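Clullell Watershed List
List archive, July 2022
Subject: Re: [clullell] Lammers Creek beaver release and the 4-year numbers

Replying to the long post about Lammers Creek, which I've quoted in pieces so people can see what I'm answering. I read the whole report before writing this, including the appendix with the plant plots, and I come away less sure than the original poster.

> The results are in and they are better than anyone hoped. Four years
> after the release the creek has come back to life. Native plant cover
> in the wet meadow has doubled and willow is spreading on both banks.

Doubled from what? The baseline survey was done in November, when half the sedges up there are brown mats and most of the annuals are gone. The follow-up was done at the height of the growing season. I could walk the meadow behind my own house in those two months and report the same miracle, and I don't have any beavers.

I'm not saying nothing grew. I've been up there and it's greener along the lower dam than it used to be. But a report that wants to put a number on the change has to compare like with like, and this one doesn't. There is one sentence on page 11 about "seasonal adjustment" and no account of how the adjustment was made. If somebody has the method, please post it.

> The survey team recorded 152 plant species in the project reach,
> compared with far fewer before. This is what happens when we let
> nature do the work.

The 152 is everything. It includes reed canarygrass, bull thistle, two kinds of knapweed, and oxeye daisy. If you go through the appendix and cross off what was brought here by people, the list gets a good deal shorter. The report never does this. It also doesn't say how many hours were spent searching each time. The first survey was one person with a clipboard and the second was a team that camped there. More eyes find more plants. Anyone who keeps a bird list knows this.

And willow spreading on both banks is fine, but the upper half of that reach was planted with willow stakes by the stream crew the spring before the release. The stakes were fenced. So we have planting, fencing, and beavers all at once, in the same stretch, and then the whole change gets handed to the beavers. Why not the fence? Cattle were on that ground until the year it went up. I would bet good money on the fence.

> Groundwater is up at every well. The downstream ranches should be
> thanking us for the late-season flow.

There are 4 wells. One of them was dry at the start because it had silted in, and it was cleaned out later. Two are within a stone's throw of the lower dam, so of course they're up, they're practically in the pond. The last one is the only one that tells you much, and if you look at the graph it rose in the wet year and fell again in the dry one. The gauge at the county bridge, which is the one the ranches care about, shows nothing I can separate from rain.

I'm for beavers, in case anyone is getting ready to write to me off list. They were here before the roads were. I helped wrap cottonwoods on the east side so the dams could stay and the shade trees could too. What bothers me is the habit this list has gotten into, where any project with a popular animal in it is judged a success on the day the press release goes out. We did it with the Stellura pond and the frogs. Everybody was delighted, then the bullfrogs moved in from the stock tank, and the thread just stopped. I can't find one message after that asking what happened to the native frogs. I'd still like to know.

> With this evidence in hand there is no reason to wait on Trimusent.
> The site has been walked and the habitat is ideal. Critics will
> always want one more study.

I don't want one more study. I want the one we already paid for to be done properly. Trimusent is 3913 acres with a single paved road through the bottom of it, and that road has a culvert that plugs up every spring without any help. It also has the last stretch of cold water in the drainage where trout spawn, and those gravels are exactly where a low dam would go. Maybe the fish get over it. In plenty of places they do. In a low-gradient creek in a hot August I wouldn't want to promise it, and the report on Lammers can't help us there, as the fish in that creek were gone long before anybody thought about beavers.

"The habitat is ideal" also needs something behind it. I asked at the spring meeting who walked the site and when, and was told it had been scored from maps with a follow-up visit. The scoring sheet gives full marks for aspen. There is aspen at Trimusent, mostly old and mostly on the north bench, a long haul uphill from the water. A beaver would have to be very motivated.

So before anyone signs anything, I'd like to see these posted to the list:

The raw plot data from Lammers, both surveys, with dates and number of people.

The species list split into native and introduced.

The number of animals released and the number known to be alive a year later. I looked for this twice. The report says the colony is "established," and I don't know what that means when the only count is of dams.

A survey of a creek nearby that got the fence and no beavers. The north fork would do. It was fenced the same year and it's a short walk from the trailhead.

A plan for the Trimusent culvert with a name and a budget attached.

If those come back and they look good, I'll drop my objection and carry traps up the hill myself. My knees would prefer the data to be bad, but that's a separate matter.

One small correction while I'm here. The original post says the meadow had "no wetland value" before the project. There was a patch of bog orchid at the spring above the upper dam, which I reported to this list at the time. It's under the pond now, or it was in June. I don't know whether it has come up anywhere else along the new edge. It isn't in the follow-up survey, and I couldn't find it in the baseline either, so on paper it was never lost. If anyone has been up there since and seen it, tell me where and I'll go look.
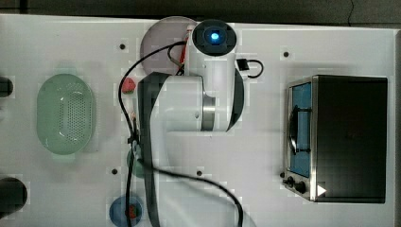
I'll be at the north fork trailhead most mornings until the heat lets up, and I can take two people along if they don't mind wet boots. Write to me through the list and bring your own hand lens.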